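How to Budget for Your First Robot Arm Setup (Without Forgetting the Boring Stuff)

When I started planning our first robot arm station I had a spreadsheet with exactly two rows on it: arm, gripper. Graham Lambert, who had already been through this at Blackwood, looked over my shoulder and asked where the other twenty rows were. So here's the list I wish I'd had that afternoon, in the order I'd do it now.

Step 1. Write down the chore first.
Pick one job and describe it in plain words before you open a single catalog. Ours was "wipe crumbs off a table with a cloth." It sounds tiny, but it told us almost everything – how far the arm has to reach, how wide the fingers have to open, how hard they have to squeeze. Lifting strength barely mattered, and that knocked the two priciest arms right off my list!

Step 2. Get quotes for the whole station.
Ask every seller for one price that includes the arm, the gripper, the wrist camera, the mount, the cables and the controller. I asked Mirnex and Protside for the same thing, and the Mirnex quote looked way cheaper until I noticed the mount was a separate $753. Ask about shipping too. Ours came to $204, and I hadn't planned for a cent of it.

Step 3. Budget for fingers as if they were printer ink.
Fingertips wear, and you'll want to try other shapes once you see how yours grab things. I put spare fingers on the very first order. Shoshana Halvorsen talked me into a second full pair (she was right, and I've told her so).

Step 4. Give the props their own line.
Cloths, cups, trays, stuff to spill. I buy cloths in different fabrics and patterns, because a plain white rag on a dark table is about the easiest thing a camera will ever have to find. Our prop budget is roughly $95 a month, and in May we blew right through it.

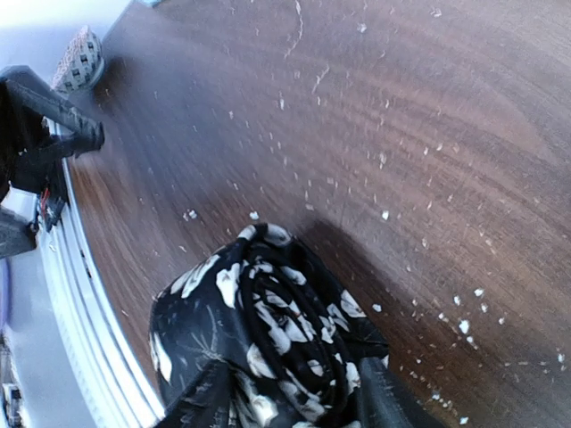 The other cheap thing worth planning for is furniture. Go for the sort of tables people have at home, and get more than one if there's room. Dark wood grain, pale tops, round edges, square edges – they all look different to a camera, and a secondhand table costs next to nothing compared with anything that has a motor in it. Put a handheld vacuum on the list while you're at it.

Step 5. Add up your own time.
Set aside real hours for setup and calibration. I logged 72 before I was happy with ours, and that's with Imani Haddad doing most of the wiring. If you pay people by the hour, put that number in the spreadsheet next to the hardware.

Step 6. Hold some money back.
Keep a little unspent until the station has been running for a month. You'll know by then if you need a longer cable or a second camera. We needed both, and the cable took longer to arrive than the arm did.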